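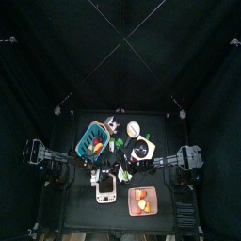 Plillard will change the play-food line it supplies to preschools and day care centers, starting with shipments in August. The company is dropping painted pieces from the set and moving to solid-color molded parts, after returns over the past school year pointed to surface wear as the main complaint. The basket format stays. Sets will still be packed in slotted plastic baskets, like the teal one with the orange rim, and the apple and the banana remain in the assortment. The slots let rinse water drain after cleaning and let staff check the contents from the side.

Of the 2,307 sets returned or reported under warranty, 1,973 involved color loss on the fruit, according to figures the company sent to distributors. Another 219 were for cracked rims. The remainder were missing pieces or shipping damage.

"The paint was rated for hand washing, and a lot of centers run everything through a dishwasher," said Gyula Deák, product manager at Plillard. "Molded color takes that out of the question."

The rim will be thicker at the two handle points. Outside dimensions do not change, so the baskets will fit the Hegyi shelf units already used in many classrooms. Old and new baskets can be stacked together.

Dilico, which distributes the line, has 2,732 sets of the current version in its warehouse and will sell them at a reduced price until they run out. Centers that want only the new version should put that on the order form, said Fatima Okeke, who handles school accounts at Dilico. Replacement fruit will be sold separately in mixed bags.

The vegetable set, made at the Irham plant, is not affected. A decision on that line is expected after the first molded sets have been in use for one term.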